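Pornance bench notes, April

The fruit-to-bowl routine stopped 37 times last month, nearly always with a cable snag alarm. Verhoeven's gripper gets a clean bill of health - the cable, less so.

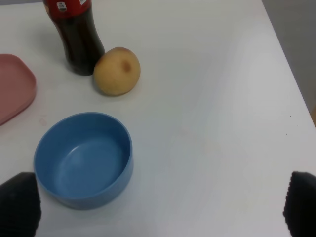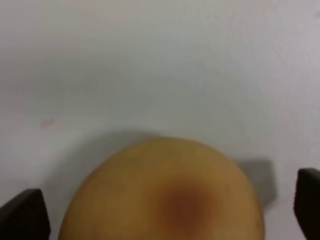
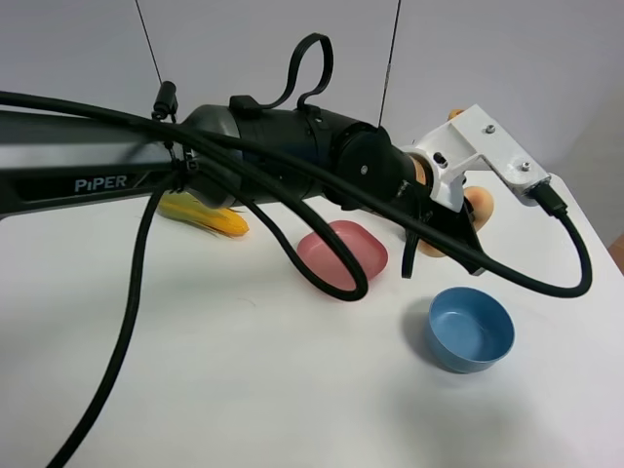
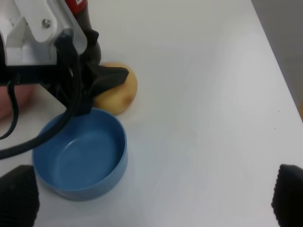
What should you do when the snag alarm sounds?

Hit the stop button and leave the fruit alone until the arm is powered down. Then check the cable for nicks before restarting. Replacement clips from Cirnarov are on order, as they were in our last issue.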